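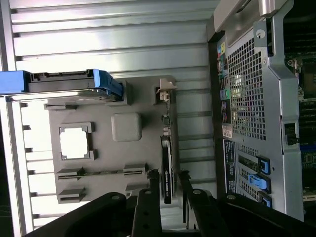 *A hard drive in its caddy, blue at both ends.*

Wednesday, March 9, 2022

Zomham wrote last week to tell me my photos were getting an exciting new price. I have been paying Zomham a small amount every month for so long that I'd filed it with the water bill, as something that happens to a house. The new amount is less small. There was a cartoon of a cloud hugging a picture frame, and under the cloud, in gray type, the date in April when the hugging goes up to the new rate.

So I did what I do with every price increase, which is announce to the kitchen that I'm leaving, and then go and find out what leaving involves.

First you have to know what you have. I had 3119 pictures in there. I'd have guessed a few hundred, mostly birthdays. I sat down on Saturday with coffee and the idea that I'd sort them by lunch, keep the good ones, and be out of the cloud by dinner like a person in an ad for a bank.

By lunch I was still in one summer. I had taken eleven photos of the same sandwich. I don't remember the sandwich. It doesn't look like much of a sandwich, but I clearly felt something at the time, and each shot is very slightly different, so I spent several minutes picking the best one, and then kept three.

A rough inventory of the rest:

- parking garage levels, so I could find the car
- the backs of routers
- paint chips against walls we then painted a different color
- a rash (whose?)
- whiteboards from a job I left, full of arrows
- the moon, as a white dot, many times
- receipts for things I have since thrown away

And in between the garages and the rash, with no warning at all, my grandmother's hands shelling peas. That's the trouble with the whole enterprise. If the good ones were all in a row I could save the row and torch the rest. They're mixed in, so you have to look at every moon.

My parents did this with shoeboxes. Film cost money, and so did getting it developed, so a year of our lives came to maybe 100 prints, half of them with a thumb in the corner, and my mother put them in a box and wrote the year on the lid. The entire archive fits on one closet shelf. It has survived two floods and a divorce. It has never once asked anybody for a password.

Mine has asked for nothing but. To download my own pictures from Zomham I had to confirm an email address I stopped using when I moved, held by a company called Rusu that has since become a different company that sells mattresses. I wrote to the mattress people. They were very nice about it and sent me a coupon.

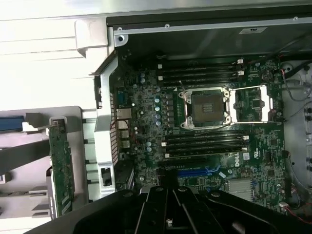

Once I was in, I had to decide where everything should go. Advice on this is plentiful and the people giving it are calm in a way that makes me nervous. Keep three copies, they say. Keep them on two kinds of thing. Keep one somewhere else, in case your home burns down, and I do appreciate the reminder. A man on a forum says he mails a drive to his sister every spring. I thought about my sister, and what she does with mail.

I looked at Kiltari, a service that promises to keep your files "forever" for $249, paid once. I read that page more times than I'd like to admit. Forever is a long time to expect anything for $249, and the company is four years old. Then there was Skuvano, who'll print the lot in bound books, linen cover, lovely paper. I put in my totals to see and the estimate came back at a bit over $800. For that I would own a linen-bound volume of parking garages.

I came close, though. There's something to be said for a format that needs only daylight. My niece found the shoeboxes at Thanksgiving and was gone for two hours, flat on the rug, asking who everyone was. She has had access to my Zomham folder for years and has never opened it, and I can't blame her, as the first thing you'd see is the sandwich.

What I've done for now is buy a drive and copy everything onto it, moons included. It took most of Sunday night and I kept getting up to check on it as if it were bread. Then I made a second folder called KEEP and have been dropping things in there in the evenings, a few at a time, with the TV on. The peas are in it. So is one terrible picture of my brother asleep with his mouth open on a ferry, which I plan to hold on to for leverage.

I haven't canceled Zomham. I found the button. It's on the fourth page of the settings, and when you press it the cartoon cloud comes back with a tear on its cheek and offers you two months at the old price. I took the two months.

If anybody recognizes the rash, let me know.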